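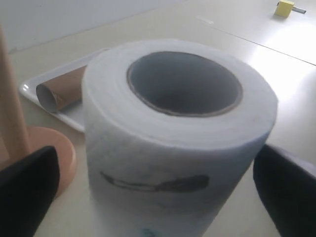 Jan 12, 2025

Paper dissolution, second round. Written up the same evening because I didn't trust myself to remember which jar was which by the end of the week.

The question, for anyone opening the notebook at this page: do the papers sold as "breaks down fast" break down any faster than the ordinary kind in the sort of water that sits in our pipes? The building at Fliltness has a long, nearly flat run between the upstairs bathroom and the street, and it has backed up twice since September. The plumber blamed the paper. The person who sells the paper blamed the pipe. I don't believe either of them yet.

First round was no good and I want that on the record. We shook the jars by hand, everybody shook differently, and the one that came out best was the one I had been told beforehand would come out best. I also wrote "dissolved" next to jars where the paper had only gone to shreds. Shreds are not dissolved. Shreds are what catches on a rough joint.

Changes for this round:

Jars labeled on the bottom, with the key in an envelope in the drawer under the balance. I filled them in the morning, mixed up the order on the tray, and didn't look at the bottoms until every score was down.

Cold tap water, left on the bench overnight. Last time I filled from whichever tap was free and one batch was plainly warmer.

Tumbler in place of hands. It is the old rock tumbler with a cradle made of scrap, and it runs a bit slow when the load is uneven. I swapped jar positions between runs to spread that out.

Same weight of paper in every jar, not the same number of sheets. Sheets are a swindle. Bravo's are noticeably shorter than Skunness's and thinner too, so a sheet-for-sheet comparison makes Bravo look wonderful, and I suspect that is how the claim on the wrapper was arrived at. I can't prove it.

Papers tested: Bravo (the "rapid" one), Skunness (plain), Estum (recycled, says nothing at all about speed), and kitchen towel as the bad control. I wanted a good control as well and couldn't think of one. Suggestions welcome in the margin.

Run 1. Short tumble, stopped after 9 minutes. Poured each jar through the coarse sieve, looked at what stayed behind, scored it from intact to mush. Bravo was in soft clumps. Skunness the same, maybe slightly longer strands. Estum was further along than both, which I did not expect and at first put down to having muddled the tray. Checked the bottoms afterward and I hadn't. Kitchen towel came out looking as though it could be hung up and used again.

Run 2. Long tumble, 31 minutes. Everything but the towel was mush. At this length the test can't tell the three apart, so I don't think the long run is worth repeating. It does show that any of them will go eventually if you knock them about enough. The trouble is that our pipe doesn't knock anything about. It is flat and slow and most of the time it is barely moving.

Run 3. No tumble. Jars stood on the shelf from late morning until after lunch, then tipped through the sieve once, gently. This is the one I think matters, and it is the ugliest result. Bravo, Skunness and Estum all slid out as one piece with the folds still showing. Touched with a glass rod, Estum fell apart first, Bravo and Skunness together a moment later. If there is a difference between the last two I can't see it, and I was looking for it.

Run 4. Repeat of run 1 with the tray order reversed, to see whether Estum's lead was a position effect. It still led, by less. Skunness edged ahead of Bravo this time. I would call those two a tie and I would distrust anyone who called it otherwise on this evidence.

Things I am not happy with:

The scoring is by eye. I know what I hoped to see, and hiding the labels only helps so far, as Estum is grayer than the others and I recognized it in the jar every time. So the blind test was not blind for the one paper that did well. That bothers me more than anything else on this page. A drop of dye in every jar might cover it up. Food coloring to be tried first on spare paper in case it stiffens the stuff.

One roll of each brand. Could be a good roll or a bad roll. The Estum came from an opened pack that had been in the damp closet for months and that alone might have softened it. Need a fresh pack from a different shop before I say one more word in Estum's favor.

The water. Clean tap water has nothing in it. What goes down a bathroom drain does, and I'm not volunteering to run that version. A little dish soap may be worth adding for one run, though I can see somebody objecting that soap isn't what is in there either. They would be right.

The sieve. The mesh is a guess. I picked it because it was the one in the cupboard. A snag inside an old pipe is nothing like a mesh, it is more like a single hook. I thought about a nail through the side of a piece of drain hose. Crude, but closer.

About the advertised figure. The Bravo leaflet says "tested 1000 times." Tested how? In what, for how long, against what? It gives no method. A number that size with no method behind it makes me trust the product less. The Skunness wrapper makes no number claim, only a drawing of a waterfall. The Estum wrapper has a paragraph on trees.

On the money side, since I was asked: last year's cleanouts and call-outs for the bathroom line came to 1388 dollars all told. The argument has been that switching to Bravo pays for itself if it prevents one visit. Perhaps so. But nothing I saw today says it would prevent one. In standing water it held together as stubbornly as the cheap one. If we want fewer visits I'd sooner spend on having a camera put down the line to find out whether there's a sag or a root. It is possible the paper has nothing to do with any of it -- that both backups were wipes, say, which get flushed here whatever the sign says. What the plumber pulled out in the fall was described to me as "a wad." I never saw it and neither did the person who told me.

That is the part I keep going back to. We have gone straight to testing paper on the strength of a wad that none of us looked at. Next time something comes out of that pipe, it goes in a bucket and stays there until one of us has looked it over with gloves on.

Arguments I expect, with what I'd answer for now:

"The test is nothing like a toilet." Agreed. A flush is violent for a few seconds and then very calm. Possibly the right order is a brief hard tumble followed by a long stand. None of today's runs did that. It goes at the top of the list.

"Everyone knows the thick kind clogs." Everyone might be right. I didn't test a thick kind. Somebody bring one in.

"Recycled fibers are shorter so they come apart sooner." Sounds reasonable and fits what I saw. It would have sounded just as reasonable had it gone the other way and we'd been told recycled fibers tangle more. I'm leaving it out of the result.

Housekeeping. Jars are washed and upside down on the rack. The towel jar still has lint in the threads of the lid, so use a different one if you are doing anything that needs to be clean. Tumbler belt is glazed on one side and squeals at the start. It settles. Do not oil it. The envelope with the key is stapled to the back of this page along with the score sheets, including the one with the coffee ring, where the second entry in the Skunness column is a 3 and not an 8.

Sieve contents went in the trash and not down the sink. Please do the same, I found paper in the sink trap after the first round and it would be a stupid way to get a third backup.

To do before the next session:

Fresh packs, two shops, at least two rolls of each.
Dye check on spare paper.
Hard tumble then stand, with times agreed in advance and written here before anyone starts.
Hose with nail. Check whether the hose offcut behind the compressor is wide enough.
Wipes as a second bad control, the "flushable" sort, and I'll be very surprised if they beat the kitchen towel.
Ask the plumber what the wad looked like, without saying the word paper first.

Result as it stands: Estum maybe quicker under short agitation, unconfirmed. Bravo and Skunness no difference I'd put my initials to. No grounds for changing the order.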